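Humstead Community Table - Minutes of the General Meeting

12/26/21
Minutes recorded by Zinhle Joubert, Secretary

Present: Gerrit Buthelezi (Chair), Zinhle Joubert (Secretary), Zinhle Steyn, Xolani Maluleke
Apologies: Remedios Zabala

1. Opening and previous minutes

The Chair opened the meeting and acknowledged the members who had come straight from family gatherings. The minutes of the September meeting were taken as read. Xolani Maluleke asked that the spelling of Masilela Hall be corrected in item 4. With that amendment the minutes were confirmed. Moved Z. Steyn, seconded X. Maluleke.

2. Shared autumn lunch

Zinhle Steyn reported that Masilela Hall has been offered for the autumn lunch and that the kitchen may be used from early morning. The hall can seat 50 guests at long tables. Members discussed whether guests should be seated by family or mixed. It was agreed that places would be mixed, with name cards, and that children would sit with whomever they arrived with.

The menu was considered at length. The proposal before the meeting was for 3 main dishes and 2 desserts, all served on platters to be passed by hand. Mr Maluleke spoke in favour of a slow-cooked lamb shoulder with apricots and a chickpea and pumpkin stew. Ms Steyn favoured a baked fish with preserved lemon, and noted that the stew would need to be prepared without stock if it is to be offered to vegetarian guests. Both suggestions were adopted. The desserts will be a milk tart and a semolina cake with orange syrup.

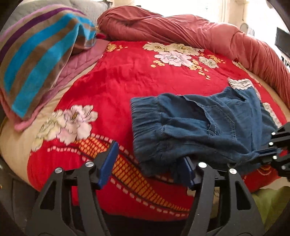
The Chair queried the oven capacity at the hall. Ms Steyn advised that the lamb could be cooked at home the day before and reheated, but that the fish could not be treated in this way and would have to go in once the bread came out. She will draw up an oven timetable.

Resolved: that the menu as discussed be accepted, subject to the oven timetable. Carried.

3. Recipe book

The Secretary tabled a written report from Remedios Zabala. The collected recipes now stand at 3116 lines of typed text, a good deal of it repeated. Four contributors have submitted flatbreads which differ only in the resting time of the dough. Ms Zabala recommends printing one method with the variations noted beneath it, each under the contributor's name.

Mr Maluleke objected that the short stories accompanying the recipes were the reason many people had taken part, and that these should not be trimmed to save pages. After discussion it was agreed that the stories be kept whole and the duplicate methods combined. Measurements are to be given in grams and millilitres, with cups in brackets where the contributor used them.

A quotation has been received from Lerkska for printing and spiral binding. The meeting preferred a stitched cover if the price allows. Ms Zabala to enquire.

Action: R. Zabala.

4. Pantry storage

Mr Maluleke presented the Storkeo shelving proposal. The present cupboard admits moths and the flour kept there was discarded in September. Members supported the purchase of sealed tubs in the first instance - shelving to be held over to the next meeting.

Action: X. Maluleke.

5. General business

Ms Steyn asked that borrowed serving dishes be labelled underneath with the owner's name. Agreed. The large blue tagine remains unclaimed and is with the Secretary.

There being no further business, the Chair closed the meeting.

Comments

Marg T.
Pleased to see the semolina cake made it. Will the recipe be in the book?

Zinhle Joubert
Yes, Marg, in the sweets section.

P. Doyle
The tagine may be my sister's. Does it have a chip on the lid?

Hollis
Could we have a mild version of the stew for the little ones please.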